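Search jobs, places, keywords
Reading time: 4 min
Shares 2

Front desk and program assistant, part time
Gralilville Public Library, Ketley Branch
Posted 24 August 2022

The Ketley Branch is hiring a part-time assistant to work the front desk and help run our evening and weekend programs. The job is permanent after a trial period and reports to the branch manager, Edileuza Miranda.

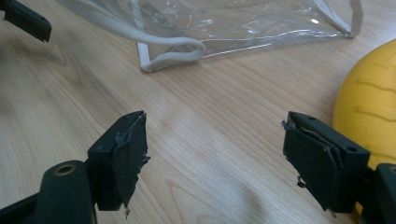
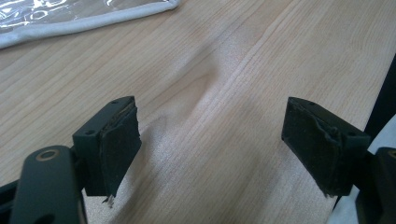
Light wood tabletop, both photos.

About the branch

Ketley is the smaller of the two branches in Gralilville. We have 3,546 active cardholders, many of them families from the streets between the school and the old Skurnthorpe mill. The building has one main reading room, a children's corner, a meeting room that can be booked by local groups, and a small back office. Parking is on the street. The Skurnthorpe bus stops outside, and the last one leaves after we close.

We open late in the morning and stay open into the evening. Most of our visitors come after school lets out, so that is when we need another person at the desk.

What you will do

Check items in and out, issue new cards, and take payments for lost books and printing.

Answer the phone and pass messages on to the right person. Calls about interlibrary loans go to Anum Shaikh.

Shelve returns and keep the holds shelf in order. Holds that have passed their pickup date are pulled each morning before we open.

Help people use the public computers, the printer and the scanner. You don't have to fix them, but you should be able to clear a paper jam and show someone how to attach a file to an email.

Set up and put away chairs and tables for programs. At the moment these are story time, the homework club, a monthly book group and the tax help sessions that start in February. The homework club has grown a lot and will take up a good part of your week during the school year.

Keep the sign-in sheets for each program and enter the totals in our spreadsheet.

Close the building with one other staff member on the nights you work.

What we are looking for

A high school diploma or GED. Experience dealing with the public, paid or unpaid. A shop, a restaurant or a school office all count. You do not need to have worked in a library before.

You should be comfortable talking with children and with older adults, and able to stay polite when a visitor is upset about a fee. You will need to lift boxes of books and push a loaded cart. If you need an adjustment to do any part of the job, tell us and we will talk about it.

Spanish or Tagalog is helpful. It is not required.

A background check is required before your first day. We pay for it.

Hours and pay

The hours are mostly late afternoon and evening, plus every other weekend. The schedule is posted a month ahead. Swapping shifts is fine as long as Edileuza knows before it happens.

Pay is hourly and follows the town scale for Library Assistant I. The current scale is on the town website and a printed copy is kept at the desk. You will earn paid sick time from the first day and vacation time once the trial period is over. The position does not include health insurance.

Training

Your first shifts will be during the day, alongside Jayson Villanueva, who has worked the Ketley desk for several years. He will take you through the catalog system, the cash drawer and opening and closing. You will also spend one day at the main branch with Benjie Tiongson to learn how deliveries are sorted.

How to apply

Fill out the town application form and attach a short letter telling us why you want the job and which evenings you can work. A resume is welcome but we will read your application without one. Please give two references who are not family members.

You can apply online or hand in a paper form at either branch. Paper forms should be put in an envelope marked Ketley Assistant, care of Faith Swai, Dimaculangan Building, Room 186. Please don't leave them in the book drop.

Applications are read as they come in, and the posting will come down when the job is filled. Interviews are held at the Ketley Branch and last less than an hour. We will ask you to put a small cart of books in order as part of the interview. Everyone who applies will get a reply by email or phone.

Questions about the hours or duties can go to Edileuza at the Ketley desk. For questions about the form or the background check, ask for Faith Swai.

0 comments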